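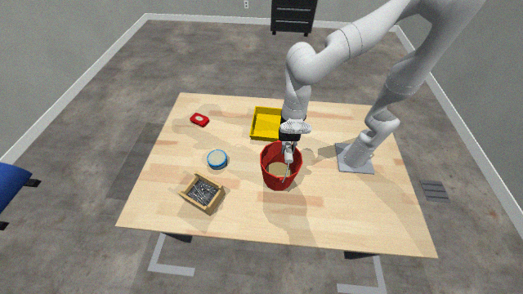 Set the gripper up first and worry about speed later, Darlene Dhillon told the Pindik crew when they started over on the bucket cell, and the whole setup now follows that order.

BRASTBERG, December 29, 2019 - Pindik has finished the new setup routine for Bramenura, its simulated one-arm cell, and we're really happy to share it! The virtual table has a white arm on a gray mounting plate, with a red bucket to lift and a box of nails, a yellow tray and a few small containers to steer clear of.

Setup has eight steps and takes some 90 minutes. It begins at the base: check where the plate sits on the tabletop, then zero each joint from the bottom up. The gripper comes next. Its fingers are lined up with the bucket's grip, closed slowly, and opened again before any lift is tried.
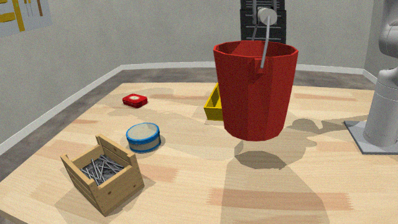 Mackenzie MacDonald

With the bucket off the table, the operator checks the clearance over the tray and the crate of nails, and looks at how the handle sits by the fingers. If the bucket swings, go back to step two. We did that plenty of times in March!

Every 500 lifts, the joints get zeroed again and the log is saved under a new name. Old logs stay put, so a slow drift is easy to spot.

The step list and blank log sheets are available on request from the Pindik office in Brastberg.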